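Ponlow Cup and Spice Table: Frequently Asked Questions

We love getting mail about the Cup and Spice Table, and the same good questions keep coming in, so we've put the answers on one page. If you're setting up your own hot drink table at home, at school or for a big family weekend, help yourself to anything you find here!

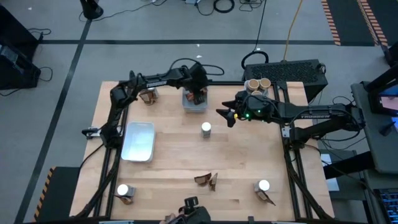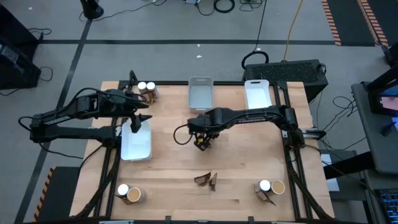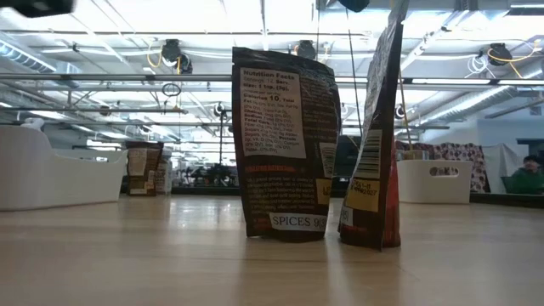

From first to last: metal tray and folded cardboard, white bins with lidded cups and sleeves, and the label side of a spice pouch.

What is the Cup and Spice Table?

It's a drinks table where you build your own cup. Pick a drink, add a spice or two, slide on a sleeve, snap on a lid. We started it as a one-off for the Murnard open house and people liked it so much that we kept going. Since August we've handed out 2,797 cups, and we still get excited when somebody tries pepper in their cocoa for the first time.

How much room do I need?

Less than you'd think. A plain wooden tabletop is plenty, and we like pale wood for this (dark spice pouches really stand out on it). Leave some clear space in the middle. People need somewhere to put a full cup down while they fight with the lid.

Do I have to use bins?

No, but we're big fans. White rectangular plastic bins are great for lids, sleeves and the bits of cardboard that pile up as the day goes on. Spread them out, with one on each side and one at the back, and everybody can reach something. At Murnard we put all of them at one end and had a traffic jam by 10 a.m.

A metal tray works nicely too, especially for spoons. For small stuff, try a clear container so you can see what's running low.

Should cups be stacked or set out?

Both! Stack the spares and set out a small group ready to go. A little tray under the ready ones makes it easy to move the whole lot when you need to wipe down.

What are the brown cardboard pieces for?

Those are the sleeves you see in the second picture. They come flat and folded, and you pop them open before sliding the cup in from the top. Open a few ahead of time if you're expecting a rush. A sleeve that has been squashed will usually come back if you press on the two folds. If it's torn, put it in with the paper recycling and grab another.

My sleeves keep slipping off. Help?

Check that the wide end is facing up. If they still slide, the sleeve and cup sizes don't match. Take one of your cups along when you buy sleeves and try it right there in the store.

Why use spices in pouches and not jars?

We adore pouches. They stand up by themselves, they squeeze down as they empty, and the back has all the reading matter you could want. The one in the third picture lists a serving of 1 tsp. (3g) at 10 calories, and people do ask. Turn the label side out if your guests like to check.

Jars are fine if that's what you have. Buy the kind with a mouth wide enough for a measuring spoon.

Which spices should I start with?

Cinnamon, ginger and cardamom if you can only have a few. Nutmeg is lovely but go easy. Our Flaltov blend is two parts cinnamon to one part ginger with a pinch of clove, and it's wonderful in plain hot milk. For coffee, stir the spice into the grounds before brewing. Sprinkled on top, it floats and sticks to your lip.

How long does an opened pouch keep?

We write the date on a sticker the day we open one and try to finish it within 30 weeks. It won't go bad overnight after that, it just gets dull. Rub a pinch between your fingers and smell it. If you have to think about whether you can smell anything, start a new pouch.

Keep pouches away from steam, and use a dry spoon, always.

How many cups should I buy?

For an afternoon with 28 guests, we buy 2 cups per person and the same number of lids. Get extra sleeves. People put their cup down, forget which one it is and start over, so a marker for names is worth having.

Can I reuse the sleeves?

Sure, as long as they're clean and dry. Flatten them again and they store in almost no space. The lids we don't reuse.

Can I borrow the set from Ruddock?

Yes, please do! The Ruddock set has bins, a tray and a set of measuring spoons. You bring the cups, sleeves and spices. Wash the bins before you return them, and tell us what you put in your blend, because we're always looking for the next one to try.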